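# Schedule of Amendments

*Ovuvport, October 1, 2026*

## 1. Preliminary

The Inherited Offices Act runs to 1304 clauses. I was engaged to index it. The engagement letter from the Vimeck secretariat gave the scope as "headings, cross-references and defined terms" and excluded opinion.

The Act governs what a minister may do with powers granted by an earlier government. Most of these powers were granted in an emergency and carry no end date. The usual practice in Ovuvport has been to leave them in place and promise not to use them. The promise is renewed at each swearing-in and is not recorded in the statutes.

I worked in a room on the second floor of the Ranjbar building, which the secretariat leases from the port. The heating came on at seven and went off at four. The window faced the grain berth. I had a terminal, a printed copy of the bill in six volumes and a list of 70 terms that the drafters had agreed on before they began.

The first of the 70 terms was "citizen". The last was "year".

## 2. Method

An index is built by reading the same text several times. On the first pass I mark headings. On the second I mark each use of a defined term and check that it is used in the sense defined. On the third I follow the cross-references, and it is on the third pass that faults are found.

Clause 212 says that a power is inherited if it was "lawfully held" by the previous holder. For the meaning of "lawfully held" the reader is sent to clause 641. Clause 641 says that a power is lawfully held if it was inherited under clause 212.

I read both clauses again after lunch. I then entered the fault on the query form, Form J, and sent it through Jarix, the document system. Jarix assigns each query to a desk and turns the query green when the desk has opened it. Mine turned green within the hour and stayed green for 20 days.

## 3. Correspondence

The reply was three lines. It thanked me for the query. It said the drafters were aware of the relationship between the two clauses. It said the relationship would be reflected in the index in the ordinary way.

I wrote back and asked what the ordinary way was. A circular reference can be indexed, but the reader who follows it will arrive where they started, and I was obliged under my own professional code to note a defect on the face of the index. The second reply was one line and referred me to the engagement letter.

I should set out my position at that time. I had voted for the government. I had voted for it on the strength of this bill, or of the speech that announced it, in which the emergency powers were called a loaded gun left in a kitchen drawer. The bill was supposed to empty the drawer. I had the speech on the wall above the terminal for the first two volumes, and took it down at the start of the third when I needed the space for a chart.

The chart showed every clause that depended on clause 212. I drew it in pencil. By the end of February it covered four sheets, and 200 clauses were on it. Each one described a limit on an inherited power. Each took its force from a definition that rested on nothing. If a court asked whether a given power was inherited, the minister could answer either way, and the Act would support the answer.

It was possible that this was an accident. Large bills are drafted in parts by people who do not meet. I have found a fisheries act that defined "vessel" as a kind of fish hold and "fish hold" as part of a vessel, and it was corrected in an afternoon with thanks.

## 4. The reading room

Drafts of a bill are kept until royal assent and may be read on request. I requested them. The reading room is in the basement of the Ranjbar building, and pens are left at the desk.

There were nine drafts. In the first seven, clause 641 was complete. It said that a power was lawfully held if it had been granted by a vote of the assembly and renewed by a vote within five years. It was plain and short, and under it nearly every emergency power in Ovuvport would have lapsed on the day the Act came into force. In the eighth draft the clause was struck through by hand. In the ninth it read as it does now.

The strike-through was initialled. The initials belonged to the office that had written the speech.

I copied the old wording in pencil, checked it against the draft, and returned the drafts in order. The clerk counted them and signed the sheet.

I walked home by the lower road. The election posters were still up along the fence of the rail yard, two winters old, and the word "liberty" had lasted better than the faces, having been printed in a darker ink. I thought about the people I had argued with at that election. They had said that a government which is handed a power will find a reason to keep it, and that it made no difference which party did the finding. I had called this cynical. I had also called it lazy, and I went over that part twice on the hill.

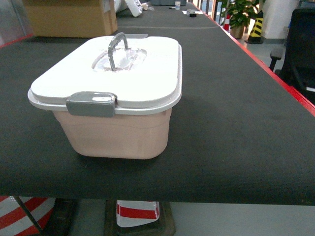 ## 5. Entries

The index was due at noon. I completed it at half past nine. It follows the house style of the secretariat in every respect, with headings in bold, defined terms in italic and cross-references in plain type.

The engagement letter excluded opinion. It did not exclude earlier wording. Under the standing rules, an indexer may give the history of a defined term where the term has changed between drafts, and the rule has been used for spelling. I used it for the following entry:

> *lawfully held*, cl. 641; see *inherited*, cl. 212; see *lawfully held*, cl. 641. Drafts 1 to 7: "granted by a vote of the assembly and renewed by a vote within five years". Struck out, draft 8.

I read it over for accuracy. I corrected a semicolon.

An index is tabled with its bill and printed with its bill. Members of the assembly seldom read 1304 clauses, but they do use the index, generally to find their own districts. The entry falls on the same page as "landing fees", "leases, port" and "licences, liquor", and is likely to be seen.

I loaded the file into Jarix at ten. I washed my cup, took the chart down and rolled it with the pencil side in. At twenty past eleven the file turned green.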